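1월, 오후 4시 10분. 빈 피킹 작업대 쪽 노트

오늘은 좀 길게 적어 둔다. 어제 퇴근하면서 "내일은 짧게 쓰자"고 마음먹었는데, 막상 앉으니 적어 둘 것이 또 많아졌다. 나중에 읽을 Tobiloba Yusuf 씨와 미래의 나에게 미리 미안하다는 말을 전한다(커피는 내가 살게요).

지난 노트에서 남겨 둔 질문부터. 벽에 바짝 붙은 블록을 왜 그렇게 못 집는가 하는 문제였다. Femi Idahosa 씨는 처음부터 깊이 맵을 의심했고, 나는 정책 쪽 탐색이 벽 근처에서 너무 소극적이라고 생각했다. 그래서 둘이서 내기 비슷하게, 모델은 그대로 둔 채 파지 후보를 뽑는 방식만 바꿔 보기로 했다. 기존 방식은 후보를 빈 전체에서 고르게 뽑는다. 바꾼 방식(우리끼리는 그냥 '벽 우선'이라고 부른다)은 벽까지의 거리를 보고 가까운 쪽 후보에 가중치를 더 준다. 코드로는 몇 줄 안 되는 변경인데, 좌표계를 맞추느라 오전을 다 썼다. 빈 좌표의 y축이 로그에서는 반대로 저장되고 있었다. 이건 예전에 내가 짠 부분이라 변명할 말이 없다.

시도는 모두 465회 돌렸다. 그중 벽 근처로 분류된 것이 116회였고, 벽 근처 실패는 43회다. 실패 로그를 하나씩 열어 보면서 접근 각도를 옆에 적었는데, 손목을 벽 쪽으로 기울여 들어갈 때 실패가 몰려 있다. 수직으로 내려갈 때는 생각보다 얌전하다. 기존 방식과 나란히 놓고 비교하려면 같은 배치로 기존 쪽도 다시 돌려야 하니, 오늘 숫자만 가지고 좋아졌다고 말하지는 않겠다. 그래도 기분은 꽤 좋다!
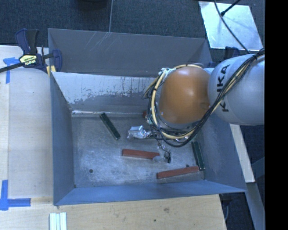

그림 1. 작업 중인 KUKA 암과 금속 빈. 바닥에 초록색과 적갈색 긴 블록, 뒤쪽에 두 번째 빈.

배치 이야기를 조금 더 하자면, 긴 블록은 역시 까다롭다. 블록 둘의 끝이 서로 닿아 있으면 분할 결과가 한 덩어리로 묶이는 일이 생긴다. 위 그림의 아래쪽 적갈색 블록과 오른쪽 초록색 블록이 만나는 자리 같은 곳이 바로 내가 걱정하는 배치다. 색이 달라서 사람 눈에는 아무렇지 않은데, 우리 파이프라인은 깊이만 보고 자르기 때문에 색이 도와주질 못한다. Vlasta Kuruc 씨가 색상 채널을 후처리에만 살짝 섞어 보자고 제안했고, 나도 찬성이다. 다만 학습 쪽에는 아직 넣지 말자고 부탁드렸다. 한꺼번에 두 가지를 바꾸면 나중에 무엇 덕분인지 알 수가 없게 된다. 작년에 그렇게 해서 한 달을 날린 기억이 아직 생생하다.

반사 문제도 적어 둔다. 빈 뒷벽과 바닥이 만나는 선이 밝게 빛나는데, 깊이 맵을 열어 보면 그 선을 따라 값이 비는 구간이 있다. Femi 씨 말이 절반은 맞았던 셈이다. 그 구간을 주변 값으로 메우고 다시 후보를 뽑았더니 뒷벽 쪽 후보 점수가 눈에 띄게 안정됐다. 메우는 창 크기는 2픽셀로 두었고, 더 키우면 블록 모서리까지 뭉개진다. 바닥의 희뿌연 마모 자국은 걱정했던 것보다 영향이 적어 보이는데, 아직 따로 떼어 확인한 것은 아니다.

점심 먹고 나서 Hadiza Ekwueme 씨가 들러 로그 형식을 같이 봐 주었다. Jolthorpe 쪽 분석 스크립트가 우리 파일을 그대로 읽으려면 파지 점수와 접근 각도를 한 줄에 넣어야 한다고 한다. 열 이름도 그쪽에 맞춰 바꾸기로 했다. 옛날 파일은 변환 스크립트를 하나 만들어 옮기면 된다. 이건 내가 맡는다. 이야기하다 보니 각도를 도로 쓸지 라디안으로 쓸지로 한참을 떠들었는데, 결국 라디안으로 정했다. Hadiza 씨가 이겼고, 나는 아직도 도가 읽기 편하다고 생각한다.

실패를 분류하는 기준도 손봤다. 지금까지는 '못 집음' 하나로 뭉뚱그렸는데, 이제 '접근 중단', '닿았지만 미끄러짐', '들다가 떨어뜨림'으로 나눠 적는다. 기존 로그에 소급 적용할지는 Younes Sqalli 씨와 의논해 봐야 한다. 영상까지 다시 봐야 하는 일이라 손이 많이 갈 텐데, 벽 근처 실패만이라도 먼저 하면 어떨까 싶다. 접근 각도와 실패 종류가 같이 움직인다면 그것만으로도 다음 회의에서 할 이야기가 충분하다.

다음에 할 일:
- 같은 초기 배치로 기존 샘플링 다시 돌리기. 난수 시드는 오늘 것을 그대로 쓴다.
- 손목 기울기 상한을 걸어 본 버전 만들기(Femi 씨)
- 색상 후처리 시험, 학습 데이터는 건드리지 않기(Vlasta 씨)
- y축 부호 고친 뒤 예전 그래프 다시 그리기. 내 잘못이니 내가.
- 작업대 좌표를 시작 전에 한 번 더 확인하기

덧붙임, 오후 6시 넘어서. Tobiloba 씨가 후보 점수 분포를 그려서 보내 주었다. 벽 우선 쪽 분포에 봉우리가 둘 있다. 나는 하나일 줄 알았는데, 뒷벽과 옆벽이 서로 다르게 행동하는 것일지도 모르겠다. 벽별로 나눠서 다시 그려 달라고 부탁해 두었고, 결과는 다음 노트에 붙인다.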